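Handgreifer-Aufnahmen: reichen 100 Durchgänge pro Aufgabe?

Trorkach
1. Juli 2019
Wir sammeln Beispiele für ein lernendes System, Aufgabe: Regal mit Tuch abwischen. Zwei Handgreifer mit Markern, Kamera am Kopf. Mein Chef meint, 100 Durchgänge genügen. Ich glaube das nicht, schon weil wir nur ein einziges Regal haben.

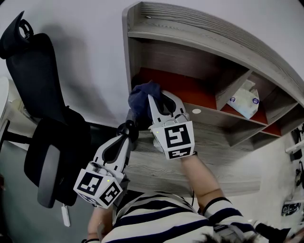 Rechter Greifer mit Tuch an der Regalkante, der linke ist offen.

Wer hat Erfahrung damit?

Mellov
Genügen wofür? Für genau dieses Regal vielleicht. Wir hatten im Januar 3.677 Durchgänge beisammen, fast alle von derselben Person, und am fremden Regal war das wenig wert. Nehmt lieber 18 verschiedene Möbel und wechselt die Leute. Und prüft, ob die Marker verdeckt werden, bevor ihr weitermacht.

Cropper
Bei uns haben 32 gereicht. Andere Aufgabe allerdings.

Prudex
@Cropper: Gereicht für das Vorführvideo oder für den Betrieb?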